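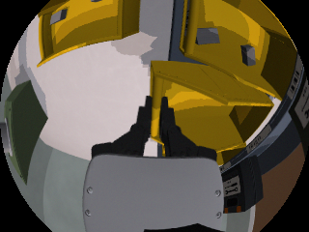 Figure 5. Gripper and yellow bins, rendered view.

Search this guide Enter keyword Go

5. Setting up kitchen tickets on Pruvley

Complete Section 4 (Menu and modifiers) first. You need a manager login and at least one ticket printer on the same network as the main terminal.

5.1 Add a printer

1. Load paper and turn the printer on. Wait for the ready light to stay green.
2. Hold the feed button until a network slip prints. Keep the slip.
3. On the main terminal, open Settings > Kitchen > Printers and tap Add.
4. Enter the address from the slip.
5. Name the printer after its station, such as Grill or Cold. Names can be up to 22 characters.
6. Tap Test. A short ticket should print with the station name at the top.

Note: If the test fails, check that the printer is not on the guest Wi-Fi. Guest networks block ticket traffic.

5.2 Send items to a station

1. Open Menu > Routing.
2. Select a category. Everything in it follows the category's station unless you change an item on its own.
3. Choose the station and tap Save.
4. For items made at two stations, turn on Split ticket and choose the second station.

Modifiers always print with their item. You cannot route a modifier separately.

A menu with almost 300 items takes a minute or two to save. Leave the screen open until the bar clears.

CAUTION: Do not change routing during service. Open checks keep the old routing until they are closed, and the kitchen may get the same course at two stations.

5.3 Set a backup printer

1. Open Settings > Kitchen > Backup.
2. Pick a backup for each station. A station cannot back up itself.
3. Set the wait time. The default is 40 seconds.
4. Turn off the main printer and send a test order from a handheld. The ticket should print at the backup, marked MOVED.
5. Turn the main printer on again.

Note: Tickets already sent to the backup are not printed again at the main station.

5.4 Error codes

Code 22 — paper out or cover open.
Code 69 — station has no printer assigned. Go back to 5.1.

If a code stays on screen after you fix the cause, restart the terminal, then the printer — in that order. Open checks are kept.

Older Bratano printers need the adapter setting in Appendix B before they will accept tickets.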